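Speaker notes: Small parts on a shared bench
Vesent Building, ground floor meeting room
Revised 7/4/24

Opening. Welcome the audience and confirm that the talk will last until the break. Handouts are on the side table. Ask those at the back whether they can hear before going on.

The subject this afternoon is the printed block used in the Plenelness teaching sets, and the way it is stored, checked and handed out. Most of those present have used the sets. Fewer will have read the handling guide, and it should not be assumed that they have.

Slide 1. Background. The sets were first issued in June to the workshops at Jacobs and Gornov. Each set holds the same kinds of part, and the block is the part that is most often mislaid. It is small and plain, and once it has been put down among other work it is easily swept up with the offcuts. The two workshops reported 135 blocks missing by the end of the first term. Pause here. The figure usually draws some comment.

Slide 2. The block. Leave this on screen while speaking. The block is a grey cube. The top face has a small round recess at each corner, and fine layer lines show on the sides, much as one expects of a printed part. Mention the seam down the upright edge. Staff checking returned parts sometimes take a seam for a crack and set a sound block aside. A fingernail drawn across the edge will normally settle the matter. If it catches, the block goes in the tray for inspection.
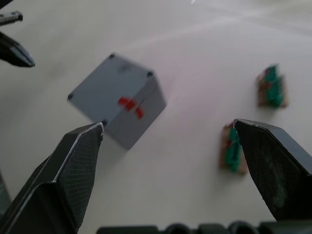 A reader of the first handling guide wrote to say that the checking stage was far too slow, and that at Gornov they had stopped looking at seams altogether: "We put them back in the box and wait for someone to complain." Read this out in full. The point is a fair one and should be met directly. Checking every edge of every block is more than the guide asks for. It asks for the recesses to be cleared of dust and for one look at the upright edges.

Slide 3. The surface. Recommend a smooth, pale, clear tabletop for checking. Grey parts show up well against white, and loose dust can be seen and wiped away before the next block is put down. Lighting matters more than the guide suggests. A single lamp to one side leaves a shadow beside the part, and small marks can be lost in it. Workshops with a second lamp should use it.

Slide 4. Storage. Blocks are kept in lidded boxes, 200 to a box, with the label facing out. Boxes are not to be stacked more than 3 high. The present stock, counted before the move to Vesent, stands at 1201. (If asked about the odd one, it is the reference block, kept in the office and never lent.)

Slide 5. Requests. Replacement blocks are ordered on the usual form. Jacobs has asked whether a darker grey could be supplied. The matter is open, and no date should be promised from the platform.

Questions. Allow ten minutes. Repeat each question before replying, as the room does not carry sound well. Queries on cost should be referred to the Plenelness office in writing. Collect spare handouts at the door.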